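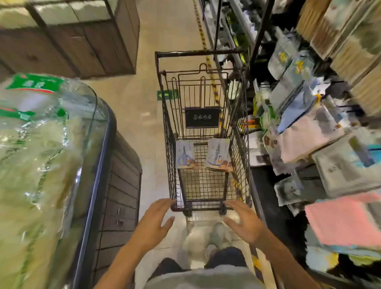 *Sanaa Fahmy — work placement project report, autumn term*

I spent October at the Tindley shop in Wirninholm, and my project was meant to be about software. I ended up writing mostly about feet.

Tindley is an ordinary supermarket with a home and stationery section squeezed in next to the chilled produce. Until last spring, online orders were picked from a paper list. Now they use a system called Cellden, which takes all the orders, sorts them and reads the next item into your earpiece. You walk there, put it in the cart, say "done" and it gives you the next one. The walking, the reaching and the pushing are still done by a person, and that was the bit I wanted to look at.

My first proper order was two packs of blue scissors and then a long trip for cat food. On paper I'd have picked up the bagged veg on the way past, as it's right across the aisle from the stationery. Cellden had given the veg to somebody else! I asked Peixoto (the shift lead, everyone uses the surname) and she said it groups things by how long they can be out of the fridge, so one person may do all the dry goods and another all the chilled. Fair enough, but it does feel odd to wheel straight past something you know is on the order.

**What I measured**

I kept a tally on Thursday mornings, when it's busiest. On paper, the old log sheets show 140 items picked in a morning by one person. With Cellden the same shift came to 171. Mistakes went down too, mainly wrong sizes, though I only had the returns book to go on and people don't always fill it in.

The walking was harder. I wore a step counter and so did two of the regular pickers, and we all walked further than we expected. My longest single order took me 610 steps, and I was going the right way the whole time (I checked).

**What people told me**

I talked to seven pickers on their breaks. Most of them like not having to read the list, especially the ones who used to keep swapping glasses. New starters love it because they don't have to know the shop. One told me she was up to speed in two days.

The people who've been there for years were less keen. They used to plan their own route and they were proud of it — one man could tell me the order of the whole stationery run with his eyes shut. He said that now he's just told. He also misses chatting, because with the earpiece in you can't really talk to whoever is in the next aisle. Customers still stop you and ask where things are, and the system counts that as slow time. I got asked for birthday candles so often that I started to dread it.

Peixoto can add a pause from the office, up to 55 seconds, but she has to be at her desk and she's usually out on the floor.

**What I'd change**

- A "helping a customer" word the picker can say, so the clock stops
- Let experienced pickers swap the order of items within a run
- A short break from the earpiece every hour

I showed these to Peixoto and she's sent the first one on to Cellden. The second might be trickier, as the route is worked out for everyone at once and I don't know enough about that part yet. My tally sheets are in the appendix, coffee stain and all.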